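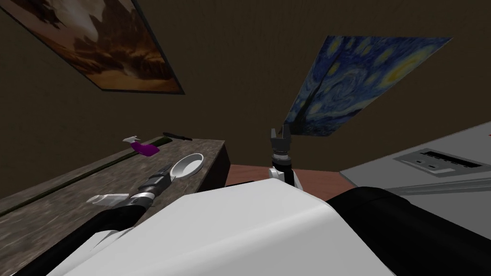
# Household Manipulation Demonstrations: Interim Progress Report

**Submitted to:** Sandberg Foundation, Applied Learning Program
**Submitted by:** Zaradar Institute, Demonstration Data Group
**Prepared by:** Salamatu Ofori, project lead, and Iddrisu Atinga, simulation and data quality

## 1. Status of the work

The grant supports the collection of 4,000 teleoperated demonstrations of kitchen tasks in simulation, together with the training of a baseline policy on the finished set. At the close of this reporting period, more than 3,000 demonstrations had been recorded and had passed the automatic checks. Human review is behind recording, as it was in the previous period, and the gap is discussed in Section 4.

The simulation environment, known within the project as Rika, is stable. No changes were made to the robot model during the period. The Foundation asked in its last letter whether the model would be updated to match a newer arm controller. We decided against doing so before collection ends. A change of controller in the middle of the set would leave us with two groups of demonstrations that could not be pooled without further work.

Spending is within the approved budget. Operator hours were slightly over plan in May and under plan in the other months of the period. Computing costs were lower than forecast because rendering was moved to off-peak hours.

## 2. Collection procedure

Each demonstration begins from a generated kitchen layout. The operator reads a short task instruction, takes control of both arms, and carries out the task from start to finish. The system records joint positions, gripper commands, camera views, and the state of every object. Operators may abandon an attempt at any time. Abandoned attempts are kept in a separate store and do not count toward the target.

Three task families are in active collection:

- **Clearing.** Objects are moved from the counter to a named location.
- **Placing into containers.** One or more objects are put into a bowl, bin, or basket.
- **Two-handed transfer.** An object is passed from one gripper to the other before it is set down.

Clearing is the furthest along and will close first. Two-handed transfer is the slowest family, and its abandonment rate remains the highest of the three. Operators report that the hardest step is judging the distance between the grippers when one arm blocks the view of the other. A second viewpoint was added to the operator display late in the period. We do not yet have enough sessions to say whether it has helped.

Operators now work in shorter shifts. The earlier schedule included a long session on Saturday, and review scores from the second half of that session were consistently lower than those from the first. The session has been divided between two operators.

## 3. Variety of layouts and objects

The proposal committed the project to 200 distinct kitchen layouts. All of them have been generated and approved. Layouts differ in counter position, surface material, wall color, wall decoration, lighting, and the choice and position of objects. The Foundation's technical reviewer advised us to make sure that background detail varied as much as the objects themselves, and the layout generator was revised accordingly.

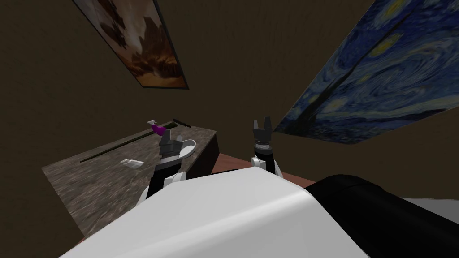

Object placement has received the most attention since the last report. Early layouts set nearly everything upright and well apart, and a policy trained on a pilot portion of the set performed poorly once objects were tilted or close together. The generator now draws from a wider range of starting poses. In the stone-topped layout, for example, a small white cylinder lies on its side toward the front of the counter, a long dark rod runs diagonally up toward the purple spray bottle, and the white bowl is partly hidden behind the left gripper. Starting states of this kind ask more of the operator and of the policy, and they are closer to the counters on which such a system would have to work.

Wider placement has brought some costs. A number of generated layouts put an object where neither arm could reach it, and these had to be removed by hand. Mr. Atinga has since written a reach check that runs before a layout is released to operators. Thin objects also remain a difficulty. When a thin object rests flat on a surface, the simulated contact between it and the fingers can be unstable, and the object may slide in a way that no real one would. Demonstrations affected by this fault are marked and held back from training.

## 4. Review and quality

Every demonstration passes through two stages. The automatic stage checks for missing data, dropped camera views, and impossible joint values. The second stage is a review by a trained person, who watches the recording and decides whether the instruction was carried out.

The human review queue stood at 751 demonstrations at the close of the period. This is larger than we had planned. One reviewer left the project, and the replacement needed time to reach the required level of agreement with the others. The queue has begun to shrink, and we expect it to return to a normal level before the next report. We have not lowered the review standard in order to clear it.

The most common grounds for rejection are as follows:

1. The object was released above the target and fell into place.
2. The operator completed a different task from the one in the instruction.
3. The free arm struck the counter or another object.
4. The recording continued well past the end of the task.

The fourth item is now corrected by trimming, and such recordings are no longer rejected. The first has led to some discussion within the group – a dropped object may still satisfy the instruction as written. For the present we continue to reject these cases in all three families.

## 5. Baseline training

Training of the baseline policy, Tanner, has started on the approved part of the clearing family. Results so far are preliminary and are not included in this report. We can state that the training pipeline runs from raw recording to trained policy without manual steps, as required by the second milestone.

Evaluation will use layouts held out from collection. These were set aside before any operator saw them, and access to them is limited to the two authors of this report.

## 6. Plans for the next period

The group will complete collection in the clearing family and move those operators to two-handed transfer. The unstable contact of thin objects will be addressed in the simulator, after which the marked demonstrations will be replayed and reviewed again. A draft of the data documentation will be sent to the Foundation for comment before it is made final.

We request the Foundation's approval for one change. The approved budget contains an amount for a second annotation tool that is no longer needed. We ask that it be moved to reviewer hours. The total amount of the grant would not change, and a revised budget table will be supplied on request.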